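Setting up a polling station display unit (Noltell results terminal)

Section 4. Opening the station on election day

Complete Section 3 before you start. The terminal must be connected to power and the seal number written in the station log.

1. Turn the key to OPEN and wait for the green light.
2. Enter the three-digit station code. Stations in Dovhaniuk district use codes 131 to 227.
3. Check that every candidate total reads zero.
4. Print the zero report. The presiding officer and one party observer sign it.

Note: If the printer stops partway, do not tear the paper. Open the cover, reseat the roll and press REPRINT.
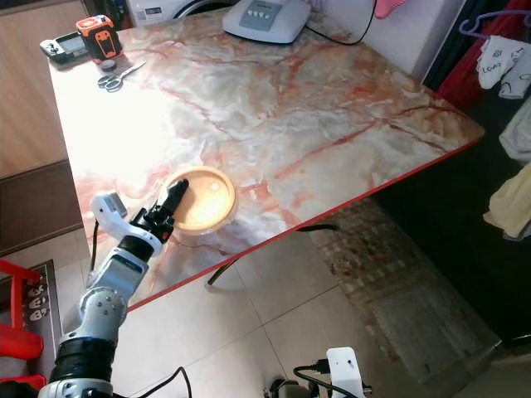

Nazar Maksymiv
Technical writer, election equipment

5. Put the signed report in envelope A and seal it.
6. Press START no earlier than 60 minutes before voting begins.

Caution: Do not turn the key to CLOSE while voters are still in line. Once closed, the terminal can only be reopened by the district office, and the log will show the break.

If the screen shows error 386, the clock does not match the district clock. Set the time again under Settings — Clock, then repeat step 3.

For runoff elections, load the new candidate list first (see Section 6). The first-round list stays in memory until it is replaced.

Questions about this section go to Mitra Kermani at the district help desk, open from 5 a.m. on voting day.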